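Topic: Robot kits, leasing and buying

**Is the Remetti teardown kit worth it for a small PC refurb shop?**

We take in old office towers, pull the good parts, test them and sell them on. Last month it was 161 machines and my wrists are feeling it, so I've been looking at the Remetti kit (arm, gripper, wrist camera, parts tray, software). The rep at Prothero quoted me a lease at $1,170 a month, training extra, and sent over some pictures from their demo bench along with the quote. I'm mostly wondering about graphics cards and memory, as that's where our money is. Does it really get down between the slots without chewing something up? And what do I need on the bench before it shows up? 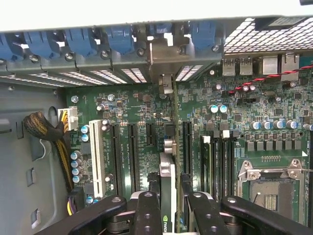 **Tülin Toprak**
Refurb shop owner, Mondham

Oh, and we see a lot of the older towers with the blue plastic retention latches over the expansion slots, a whole row of them along the back wall. If somebody has to flip those by hand first, I'd like to know now and not after I sign!

---

**slotcover58** (answered 28/10/2018)

We've had one in Citdale since July, so take this as one shop's opinion. Short version: good at memory, okay at cards, slow at everything.

The latches are on you. Ours never learned to open them and I quit asking support about it. Same for side panels and anything with a cable clip. What we do is have a person prep a batch, lay each tower on its side with the insides facing up, and then let the arm work through it while we do something else.

My advice on setup, in the order I wish I'd done it:

- Bolt the arm down before you unpack anything else. You want a rigid table, and the slatted aluminum kind is great because you can clamp the case wherever you like.
- Put the tray right next to the case. Hard drive standing up in the back slot, processor in its own pocket, memory stick in the long narrow slot. Don't swap them around, the software cares.
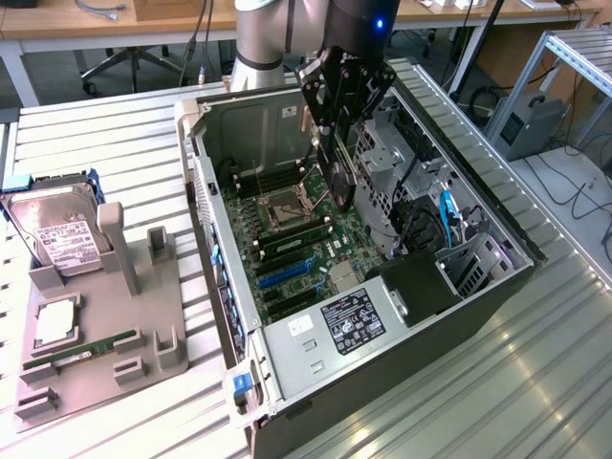
- Do the calibration twice. The first one always looks fine and then you're a hair off at the far end of the board.
- Tie back the loose cables. A SATA cable flopping over the drive cage is going to catch a finger sooner or later (ask me about the week I lost to that).

For memory, the fingers need to come down square on the stick. If the case is sitting even a little crooked they pinch one corner and you get a wiggle I don't like at all. We put a stop on the table so every tower of the same model lands in the same spot, and that fixed most of it.
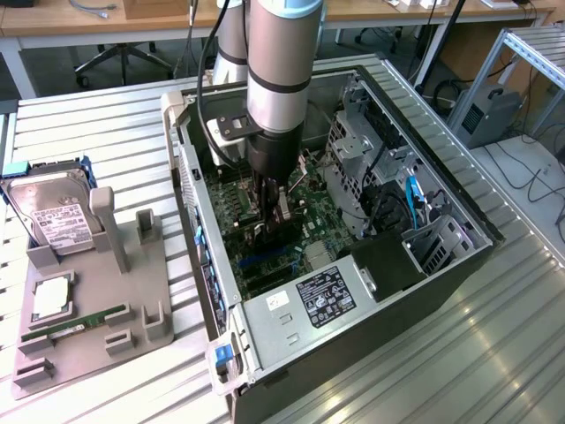
*Memory module between the gripper fingers, tray to the left of the case.*

Time per stick for us is 26 seconds when it's behaving. I can do it by hand in way less, but I can't do it by hand while I'm eating lunch!

---

**bargainbench**

lease is too high. buy used

---

**old_molex**

I don't run the Remetti but I tried it for a couple of days, and I'd add one thing to what slotcover58 said, which is to think about the processor sockets. Once the lever and frame are up and the socket is empty, those contacts are wide open, and you've got metal fingers traveling back and forth over them. I asked the trainer to set a higher travel path between the tray and the board so it goes up, across, and then down.

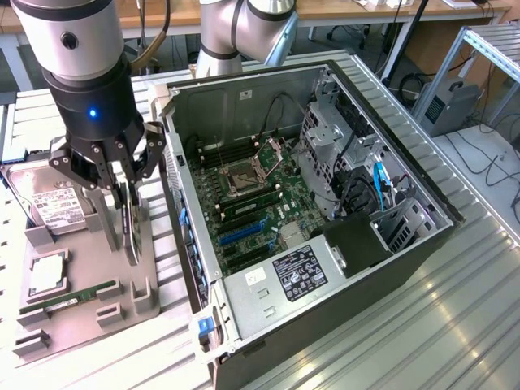
It costs you a little time on each trip and I'd pay that gladly, given what a bent contact does to the resale price of a board. Make them show you that setting at the demo, with one of your own towers on the table. Bring your ugliest one. And get the training price in writing, mine went up between the phone call and the quote.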